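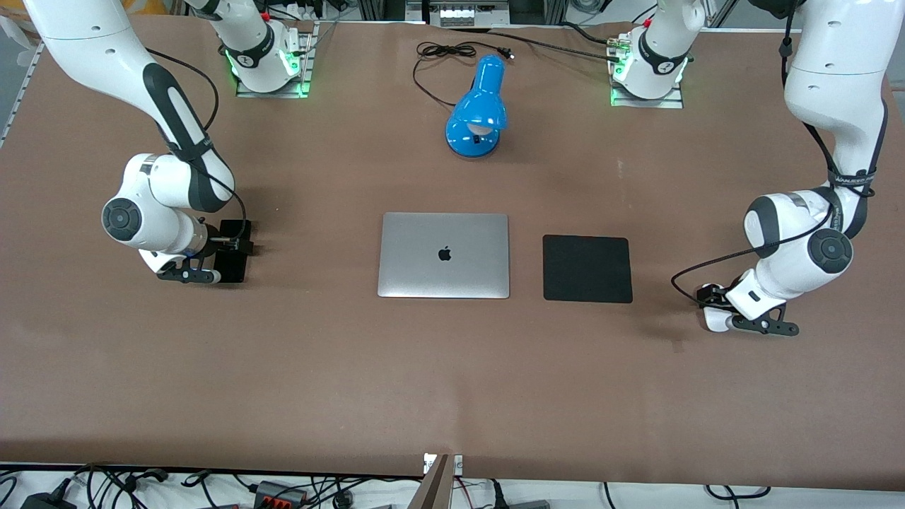
I've been promising a post about the bimanual stuff for months, so let's do it (finally!).

Quick recap if you're new. I spend my days on a two-arm setup, and the project is called Melari. The basic idea is that we teach a policy from demonstrations: a person drives both arms through a task, we record everything, and then we train a model to do the same thing from camera images and joint positions. Plenty of people do this. The part I care about is what happens when the task needs both hands to agree with each other, like tidying a desk, where one arm has to hold a thing still while the other one does the interesting bit.

Desk stuff is so much harder than it sounds. A closed laptop is flat and heavy and smooth, and a two-finger gripper has no good way to just pick it up off a table. People slide it to the edge, or get a fingernail under it, or use two flat hands. We do these things without thinking, and then you sit down to demonstrate them with a pair of grippers and suddenly you feel like you're wearing oven mitts.

So, the method. Our first policy, which we called Gikinel (don't ask, the naming rule is that it has to be pronounceable and not already a Python package), predicted the motion of both arms together as one long chunk. It looked lovely when it worked. The arms moved smoothly and you could almost forget there was a network behind it. But when one arm slipped even a little, the other kept going with the plan as if everything were fine, and by the time the next chunk came around the laptop was somewhere neither arm expected.

The new one, Priltov, splits things up. Each arm gets its own short chunk, and there's a small shared piece in the middle that tells each side what the other is about to do. On top of that we shortened the chunks from 450 milliseconds to 280. I was nervous about that second change! Shorter chunks usually give you jerky motion, the arm sort of hiccups every time it replans. We blend the overlapping predictions to smooth it out, and the hiccups mostly went away, except near contact, where I still see a little shiver in the wrist right before the fingers close. I have a theory about the cable drag on the wrist being slightly different from one day to the next, but I haven't tested it properly, so treat that as me grumbling.

How well does it work? Better, with an asterisk. Over the same set of starting layouts, Priltov recovers from small slips far more often, and that was the whole point. It's a bit slower overall. And it has one weird failure I can't shake: when something flat and dark is sitting right next to the laptop, it sometimes treats the two as a single wide object and goes for the far edge of the wrong one. We trained with three different surface coverings to make it less picky about backgrounds, and that helped with shadows from the lamp, but did nothing for this.

My current bet is the data. I went back through the demonstrations one evening around 8 with a big bowl of noodles, and in nearly all of them we'd spread the objects out nicely, like polite people do. A narrow gap between two flat things hardly shows up. The policy never had a reason to care about that gap, poor thing. So the next batch is going to be deliberately crowded, with pads shoved up close and the lamp cord lying wherever it lands.

I also want to try freezing the shared piece and retraining only the arm halves, mostly to see how much of the coordination lives where I think it does. If it all falls apart I'll write that up too. The training run for the crowded data starts as soon as I've finished the demos, and my wrists are already complaining.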